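Urolus releases Gidey, a method for teaching two-armed robots to handle laundry

Huvholm, 2019-03-28

Urolus, the robotics research institute based in Huvholm, today announced the first results from Gidey, a training method that allows a two-armed humanoid robot to learn household laundry tasks from recorded demonstrations. The method, its training recordings and a written report are available to universities and public research bodies from today.

Clothing remains one of the harder subjects in household robotics. A plate or a bottle keeps its shape when it is picked up. A shirt does not, and a robot that has learned to grasp it in one position may fail to recognise it in the next. Gidey addresses this by training the robot on short sections of a task, each starting from a different arrangement of basket, garment and machine, and by letting it choose afresh at the end of every section.

The work was carried out in a furnished test area at the institute, where the basket may be placed on a chair or on the floor and the robot must adjust its reach to suit.

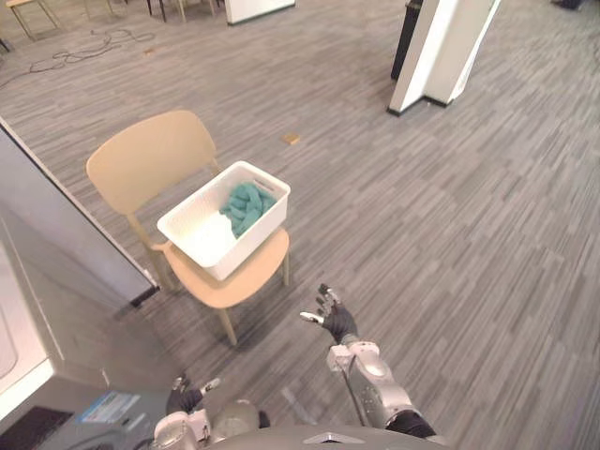 Training used 1,365 recorded demonstrations. Each recording combines the view from the robot's head with the positions of both arms and all fingers, so that the system learns what the hands were doing at the moment a garment came into sight. No markers were attached to the clothing, and the position of the basket was not entered in advance.

The evaluation consisted of 600 trials divided between three methods, with 200 trials for each. Every method was given the same garments and the same starting positions. Gidey completed the full task in 158 of its 200 trials. The institute's earlier method, Prirnano, completed 121, and a version of Gidey trained without the division into short sections completed 97. A trial was counted as complete only when the garment had been fully transferred to its intended place and the hand had let go of it.

The largest gain was seen in trials where a garment slipped or unfolded after the first grasp. Prirnano tended to continue its original movement in such cases. Gidey more often paused, brought the hand back and took hold of the fabric again. Heavier items gave poorer results under all three methods, as did garments lying flat against the bottom of the basket.

The report also describes how the two arms share the work. One hand may hold a garment while the other is kept ready near the basket, and the system was not told which arm should take which part. In the recordings used for training, the division varied from one demonstration to the next, and the trained robot shows the same variation.

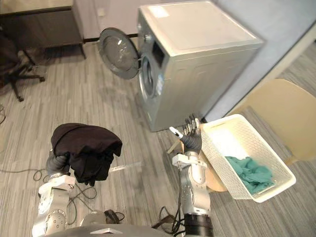

Limits of the present results

All trials took place in one test area with one model of front-loading washing machine. Urolus makes no claim at this stage about performance in occupied homes. Opening and closing the machine door was not part of the evaluation, and neither was the selection of a washing programme.

Next stage

A second series of trials will begin later this year, with a wider range of fabrics and 2 further types of basket. Results are expected in December. The institute will also study whether the method can be applied to folding, which requires both hands to hold the same garment at once.

Availability

The report and the recordings may be requested in writing from the Urolus press and information office in Huvholm. Recordings are supplied free of charge for non-commercial research. Requests should state the name of the institution and the intended use.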